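Rakar Toy Library, Hitdale
Minutes of the autumn meeting, 8 October 2018

Present: eight members. Apologies were received from the Rirthorpe branch.

1. Minutes of the last meeting
The minutes of the August meeting were read and accepted with one correction. Under item 4 the word "shelf" should be "shelves". It was also noted that the heating in the back room is still not repaired.

2. Money
The balance of the account is 529 dollars. From this we must still pay the printing of the new loan cards. The Hadgu store has offered us a discount on storage bins, but the offer is only for large orders, and the members did not want to decide today. The matter stays open until we know the price with delivery.

3. The sorting table
The members went to the table with the green cloth to look at the toys which are waiting for sorting. The cloth was found to be a good choice, as balls do not roll so easily on it as on the bare table top. One member asked if the tile floor below could be covered with a mat, because a few tiles have thin cracks. It was agreed to ask the landlord first. 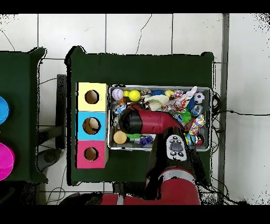 The three cardboard boxes with a round hole in the top, yellow, blue and pink, were discussed for some time. Some members would like to use them as a posting game for small children. Others prefer that they stay on the sorting table, one box for each age group. It was remarked that the holes are not of the same size and that the larger balls will probably not go through. Decision: the boxes stay on the table for now, and each gets a written label on the front side.

It was proposed to keep the dog toys separate from the toys for children. The rope toys with polka dots are nice in color and children will take them if they lie together with the balls. All members were in favor. The sports balls, such as the baseball and the soccer ball, go to the outdoor shelf.

4. The wire basket
The basket was the longest point of the evening. It has become a place for everything, and toys lie there together with cloths and household things. A member explained that the cloths are wanted for the baby corner - the muslin and the washcloth should therefore be taken out and washed before anybody lends them.

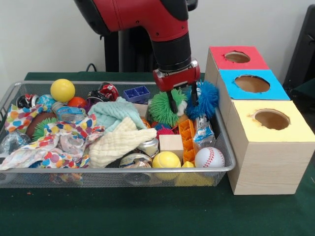
The wire basket on the sorting table, item 4.

It was decided:
- Cloths and other fabrics go in a bag of their own.
- Plastic bags are removed from all baskets where children can reach.
- The spiky balls are kept together in one bin.
- Small containers and cans are opened and checked, and what has no use is given away.
- The wooden cube goes back to the building blocks.

One member voted against the separate bag for fabrics and asked that this is written in the minutes.

5. Opening hours
The proposal to open one hour longer was not accepted. We can speak of it again in spring.

6. Other business
The key to the side door is missing. Who has it at home is kindly asked to bring it back.

The meeting was closed at 8 p.m.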